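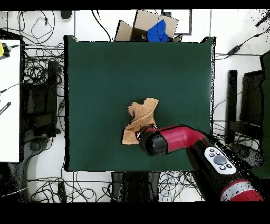
タオルって、たたむより先に「ほぐす」ものだと思うんです。乾いたのをカゴからがばっと抱えてきて、ソファにどさっ。そのまま角を探し始めると、もうだめ。つまんだ端が角じゃなくて途中の折れ目だった、なんてことを私は毎日のようにやっていました。

8月号の家しごと特集で「タオルを書いて」と言われたとき、正直ちょっと笑ってしまいました。だってうちの洗面所、タオルが28枚もあるんですよ! 二人暮らしなのに。旅先のフラルデンで買ったもの、引っ越し祝いにもらったもの、いつからあるのかわからないもの。色もばらばらなら厚みもばらばらで、棚の戸がふくらんで閉まりません。

そこで、まず床ではなく台の上でやってみることにしました。表面がつるつるのテーブルだとタオルが逃げるので、布を一枚敷きます。色は濃いほうが断然いい。ベージュや生成りのタオルは、白っぽい台だと端がどこだか見失うんです(老眼のせいだけじゃないと思いたい)。

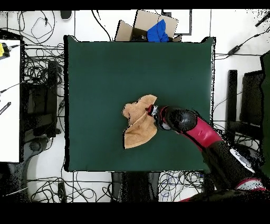
深緑の台と薄茶のタオル。くしゃくしゃでも、角のありかはわかりやすい。

コツらしいコツは、最初に飛び出している角をひとつ見つけること。見つけたら、いきなり引っぱらずに、ふちの縫い目を指でたどっていきます。パイル地はループどうしがからんで重なったままになりがちなのに、ふちのところは少しなめらかなので、指先の感触でわかるんですよね。隣の角まで来たら両手で持って、ばさっと一回。これがもう、気持ちいい!

急いでいるときは真ん中をつまんで持ち上げてしまう手もあります。重みで布が下がって、隠れていた角がひょこっと出てくることがあるので。
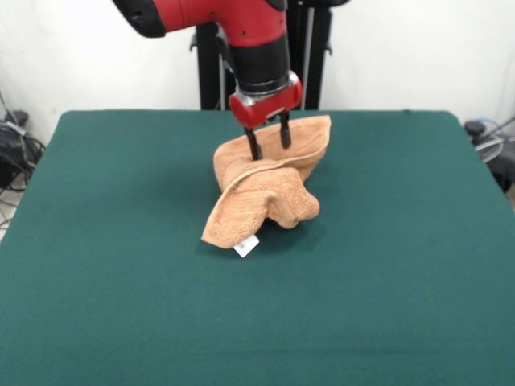 ただし厚手のものは、つまんだところだけ山になって、下のほうは丸まったまま、ということもよくあります。そうなったら一度おろして、また角探しから。うちのイストラの厚手バスタオルなんて、毎回二度はやり直しです。ふかふかで大好きなんだけど、たたむ段になると憎らしい。

広げてしまえば、あとは長いほうを半分、もう半分、最後に三つ折り。輪になったほうを手前にしてしまうと、取り出すときに隣のタオルがついてきません。カレントの棚は奥行きが浅めなので、バスタオルだけは最後をくるくる巻きにしています。

くたびれた10枚は小さく切って、台所の拭き布にしました。残りの18枚は、戸を閉めてもまだ少しすき間があります。そのすき間に新しいのを買い足したくなっているのは、家の者にはまだ内緒です。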